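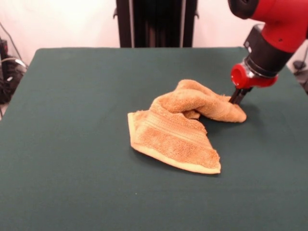
Does the Bato need new rear springs if I fit a tow bar?
The standard ones cope with light loads, but swap them if you tow near the limit often.

Home | Forums | Workshop | Log in

loukia_k: Not convinced. Tidex quoted me 403 for a pair and I tow a small trailer twice a year. Sounds like a sales pitch to me.

hikcombe_marit: It sags with 100 kg on the hitch. Measured mine.

loukia_k: Sags how much, though? Everyone says it sags -- I never see a figure. 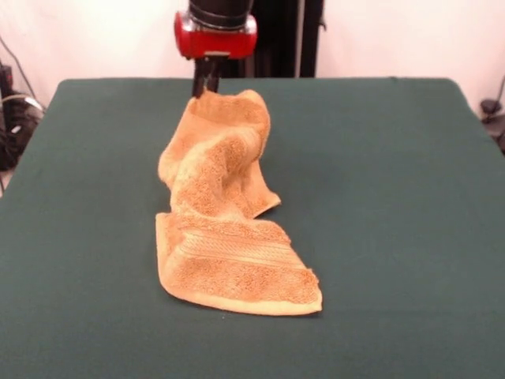

And if it's 26 mm, that's well within what the handbook allows.

K_Lau: Handbook assumes new springs. Yours are old.

loukia_k: They were changed in November. I'll keep my money.

We use cookies to improve this site. Accept

Recent threads
Van Wyk roof bars whistling
Bato clutch judder when cold
800 miles on part-worn tyres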